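Been asked four times this month whether people should pay for one of those decluttering courses. I did one in February, so I may as well put it all in one place. Thread.

1/ The course was the Purard Method, 29 quid a month, sold to me by an advert saying the average home holds 300 things its owner has forgotten. Average according to whom? I wrote and asked. I got a discount code for the next level.

2/ Week one is "clear one flat surface and live with it". Fine. My gran called that wiping the table. The video on it lasts longer than clearing my whole kitchen did.

3/ Week two is where I started grumbling out loud. You're told a clear surface lowers stress, and there's a footnote, and the footnote goes to another page of the same website. I followed it as far as I could and ended up back at the sign-up form.

4/ Homa Sharifi did it with me and liked it more than I did. Her view is that paying for something makes you do it. Maybe. I pay for a gym in Clustdale and I can tell you what colour the door is.

5/ On surfaces, then. Plain ones, and pale wood on plain ones, which the course is very keen on:

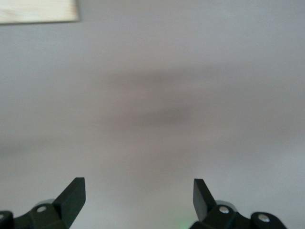
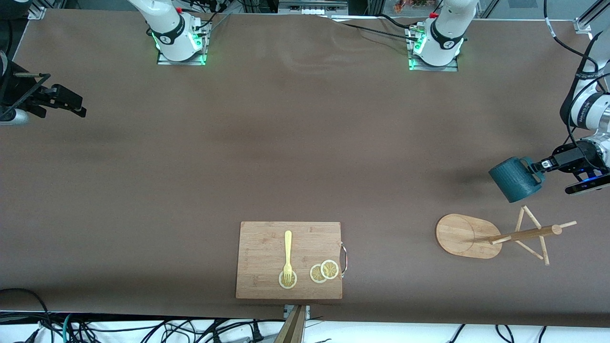
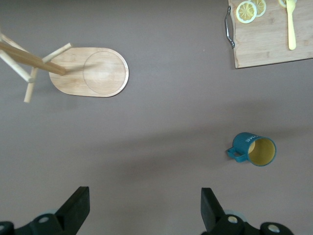
6/ What the course says about wood: natural materials "invite calm". Then a link to the shop, where a tray costs more than my toaster did. I've got nothing against a wooden tray. I do object to being told it has a mood.

7/ The one-in-one-out rule. Sounds sensible until you need a second saucepan. Saeed Parsa followed it to the letter and got rid of a perfectly good colander to make room for a sieve. He has since bought a colander.

8/ Bits I'd keep, to be fair to them: post gets opened standing up, by the bin. Chargers live in one drawer. Anything going to the charity shop goes in the car that same evening – this one did work for me, I've had a bag in the hall since last summer and now I haven't.

9/ Bits I'd bin: the gratitude script for socks. The "surface diary". The weekly call where 800 of us sat on mute while a man read out his own slides.

10/ Cancelling took three emails and a phone call, and the person on the phone asked if I'd considered that my resistance was a form of clutter. I said I'd like the refund please.

11/ Refund came through on Thursday's bank run, minus an "admin fee" I can't find in the terms. Pouran Farahani reckons it's worth arguing over. I've sent one more email and that's my limit.

12/ If you want the free version, the library in Derno has a whole shelf of these books and they mostly say the same thing. Borrow one, read chapter two, take it back.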